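Plutidport Vanity Clutter

README

What you get

Plutidport is a small collection of pictures and notes on one subject: the stuff that lives on a bathroom counter. There are 504 stills, grouped into 4 folders, and a plain text note for each still saying what was out and which part of the counter it was on. If you were hoping for kitchens, Grorken covers kitchens, and with better lighting.

The name comes from a spelling mistake in the first folder. By the time it was noticed, too many paths depended on it.

Layout

back_left/ items kept behind or beside the faucet on the left
back_right/ same, other side
front/ things left near the front edge, where elbows go
mixed/ everything that refused to be sorted

Each folder has a notes.txt. Read it before filing an issue. Most of the issues we get are answered in it, sometimes rudely.

Notes on the counter

The vanity is white on top with a light gray base, a drawer front under the counter and two cabinet doors below. All that storage, and the toiletries stay out on top, as toiletries will. We kept to ordinary bottles and didn't buy anything photogenic. Stills hold up to 20 items each, though anything past a dozen starts to look like a yard sale.

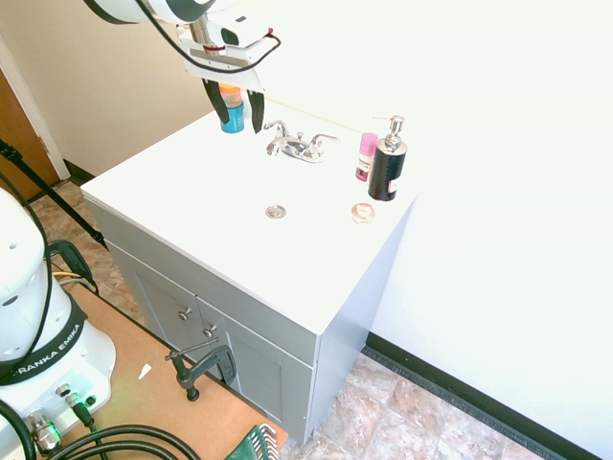 Blue bottle with orange cap, left of the faucet. Black soap dispenser on the right.

Item names

We use the dullest name that works. A bottle is "bottle" plus its main color. A pump bottle for soap is "dispenser." The small pink-and-white one is "spray_or_deodorant", which was settled after a longer discussion than it deserved. The round, see-through orange thing near the front is "orange_round". Half of us say dish, half say soap, and the label takes no side.

Left and right are always as seen in the still. Version 3 had them the other way in one folder. Use version 4.

Known problems

White items on the white counter are hard to pick out. So is the drain cover if you go in expecting a basin around it.

Some notes say "tidy." Ignore this field. It reflects the mood of whoever was typing.

The mixed folder overlaps with front in places. Jia, our duplicate checker, flags most of these and also flags a few perfectly innocent dispensers.

Use

Free for research and teaching. Credit Zuvbridge if you publish. Please don't rename the folders; see above regarding paths.

Corrections go in the tracker, one per ticket, with the folder name in the title. We read them on Mondays.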